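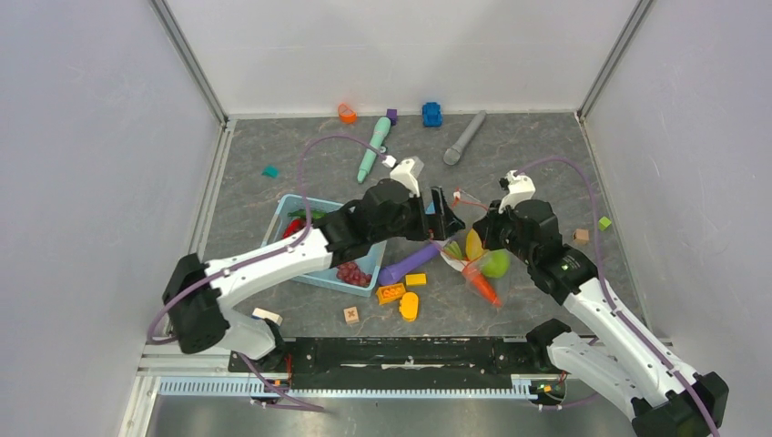
Two robot arms over a gray, marble-patterned surface.

The Last Bus to Ceser

My father drove the bus between Flastitbridge and Ceser until the company took the route away. After that he drove it in his own car.

He left at 6:20 in the morning, the same as before. He stopped at the grain elevator, at the church, and at the bottom of the hill where the Grunen goes under the road. If somebody was standing there he picked them up. If there wasn't anyone, he waited a minute with the engine running and went on. My mother said he would get in trouble for it. He said he was only going for a drive.

I was 17 that year and needed a ride to my job at Van Wijk, the furniture store in Ceser, so I saw most of it. I sat in front. The back seat held three, four if one was a child. People tried to pay him and he wouldn't take it, so they left things. We had eggs all that summer, and a jar of pickled beets that stayed in the refrigerator door until I moved out.

In August a woman I didn't know got in at the church. She had a suitcase and a lamp with no shade. She asked if this was the bus.

"It's the route," my father said.

She put the suitcase in the trunk and held the lamp between her knees. We went past the orchard and the closed gas station. She asked how far it was to Ceser and he told her 20 miles. She asked what it cost and he said nothing. She thought he hadn't heard, and asked again.

"There's no fare," he said.

"Then how do you keep it going?"

He had no answer to that. I looked at the gas gauge, which I had been doing a lot that summer. It was under a quarter. He filled it on the way home, never on the way out, so the riders wouldn't have to sit at the pump.

At the river he stopped and waited his minute. The woman looked out at the empty shoulder.

"Who are we waiting for?" she said.

"Could be anyone," my father said. He checked his watch and pulled out again.

When we got to Ceser she had him let her off in front of the bank. She took out her purse and he shook his head. She stood there on the sidewalk with the door open, and then she set the lamp on the back seat and said she had been meaning to get rid of it. He told her she would want a lamp. She said she was going to her sister's, and her sister had lamps. She picked up the suitcase and walked off toward the square.

I went to work. I sold a bed frame and half of a dining set — the man only wanted the chairs. At five my father was outside. The lamp was still in the back, with the seat belt across it.

He kept the route up until the snow. One morning in the dark he came back into the kitchen, took off his coat, and sat down across from my mother. She asked if the car had quit. He said the car was fine. There hadn't been a rider for two weeks, he said, except me, and I could leave at seven.

She poured him coffee. He drank it and looked at the clock over the stove a few times. At 6:20 he was still looking at it.

We left at seven after that. He didn't stop at the elevator or the church, and he drove a little faster than he used to. At the river, though, he always slowed down and looked over at the shoulder, and so did I.

The lamp went on the table by his chair. My mother bought a shade for it, green, for $17, and said that was more than the lamp was worth. It's in my apartment now. The switch sticks and you have to turn it twice.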